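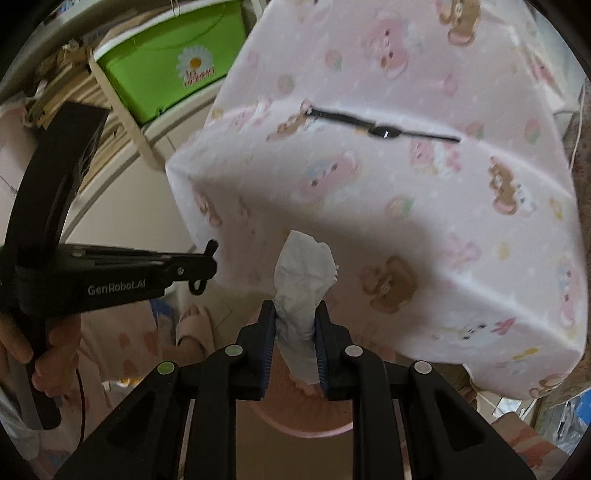 Ausgabe 47, Seite 12

Handgreifer im AG-Test: Was taugt der Greifer, wenn man einfach aufräumt?

Seit Juni leihen wir in der Robotik-AG zwei Greifer zum Reinschnuppern aus, und jetzt war ich endlich dran! Die Aufgabe hat uns Cherry Mae Lacson gestellt: zu Hause Kleinkram greifen, möglichst weich, möglichst blöd geformt, und dann aufschreiben, was nervt. GenRobot.AI steht auf der Seite, die Noten hier sind aber allein meine.

Angefangen habe ich mit einem zerknüllten Taschentuch. Klingt albern, ist aber ein super Test, weil so ein Knäuel überall nachgibt. Die geriffelten Polster gefallen mir richtig gut, und die beiden Finger lassen sich feiner dosieren als bei unserem Eigenbau vom letzten Jahr (Spitzname Plotden, bitte nicht fragen).

Weniger toll: Ich bin anfangs ständig schräg an die Sachen rangegangen. Man muss das Handgelenk echt mitdenken, und nach einer Weile merkt man das im Unterarm. Für die Jüngeren in der AG würde ich kurze Runden einplanen. Mit einem Greifer in jeder Hand wird es dann nochmal kniffliger, macht aber auch doppelt so viel Spaß!
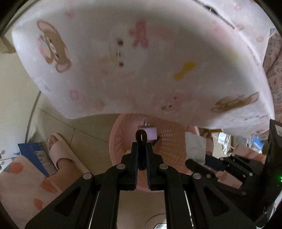

Schlaufe zwischen den Backen, darunter der rosa Korb.

Schlaufen sind meine Lieblingsdisziplin. Schmal, biegsam, und man sieht sofort, ob man mittig sitzt. Wer übt, sollte damit anfangen und sich Papier für später aufheben.

Von mir gibt's vier von fünf Punkten, einen Abzug für den Unterarm. Am Montag geht das Paar an die Gruppe Flosura weiter, und ich will es danach unbedingt nochmal haben.

851 Aufrufe · 47 Kommentare · 141 mal geteilt
Suchbegriff eingeben … Suchen
© AG-Blatt Baluyot · Kontakt · Nach oben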